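Clearance rules for simulated arm cells: a working guide
Last updated: July

Start with the rule that saves the most grief – give every fixed object in your cell a keep-out zone before you write a single motion. In the Lesbridge cell we use 20 mm on all sides of anything upright, and 100 mm around anything another arm could reach into. Okenska, our planner, lets you save both as defaults, so do it once and enjoy it forever!

Next, check the posts. Open frames are wonderful practice because the arm can go through them as well as around them, and that's exactly where a lazy collision shape will catch you out. Never wrap the whole frame in one big box. Model each post and board as its own shape, or the planner will treat the open middle as solid.
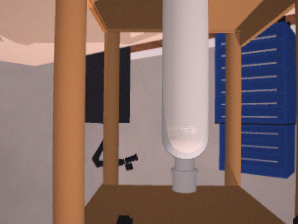 Once the shapes are in, run the approach at quarter speed with contact logging on. Log the fingertips separately from the wrist. A brush at the fingertip might be part of the task, but a brush at the wrist never is, and our house rule is to stop the run and fix the path.

Now change the seed and go again. We start at 2383 for no better reason than habit – pick any number you like, but write it down. Two clean runs in a row with different seeds is the minimum before a path gets shared with the Toledo group.

Last, name your files properly. Cell, task, seed, clearance setting, in that order. Astik sorts them by the first field, so a missing cell name drops your run to the bottom of the list.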